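Triltura Claims Desk — Set-Up Guide
Section 2: Filing your first weekly claim

Last updated 8 January 2023

Read this before you open a claim. Takes a few minutes if you have your papers ready. If you were laid off from the Gistbridge plant, see the note after step 4 first.

Before you start

Have on hand: your claimant number, last pay stub, the separation letter, bank routing number. A phone photo of the letter is fine if all four corners show.

Steps

1. Sign in to Triltura. First time in, use the temporary password from your mail notice. It stops working after 2 sign-ins, so change it right away.

2. Pick "Weekly claim" from the left menu. Not "New claim" — that one starts a second file and the two have to be merged by hand.

3. Enter gross wages for the week. Gross, before taxes. Put the pay in the week you worked it, not the week the check came.

4. Answer the work search questions. One line per employer. Name, date, how you applied.

Note: Gistbridge workers on a recall date can skip step 4. Check the box marked "Recall, employer attached" and type 936 in the reason code field. Leave the rest blank.

5. Holiday or severance pay? Goes on its own line under "Other pay." Do not add it to wages. The system will let you, and then the claim gets held.

6. Press Review. Read every line. Then Submit.

7. Write down the confirmation number. Screenshot is ok too.

Caution: do not hit the back button after Submit. It files a duplicate and both will go to pending untill someone clears them.

If the claim is held

Look for the hold code at the top of the claim page.

Code 25 — wages don't match what the employer sent in. Upload a pay stub under Documents, one file per week.

Code 1697 — identity check. Has to be done in person at the Jaramillo or Elon office. Bring a photo ID and the mail notice.

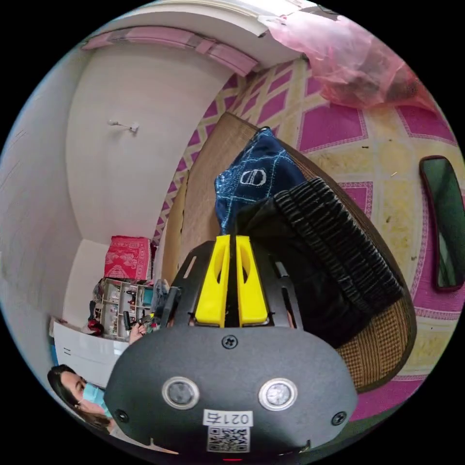 Keep filing every week while a hold is open. Held weeks are paid once the code clears, but weeks you never filed are not, and late filing needs a seperate form (see Section 4).

Changing your bank account

1. Profile, then Payment.
2. Enter the new account number two times.
3. Save. Old account stays active for the payment already in process, so don't close it yet.

Note: prepaid cards ordered before last April have to be re-registered. Same screen, bottom link.

Next: Section 3, Reporting a return to work.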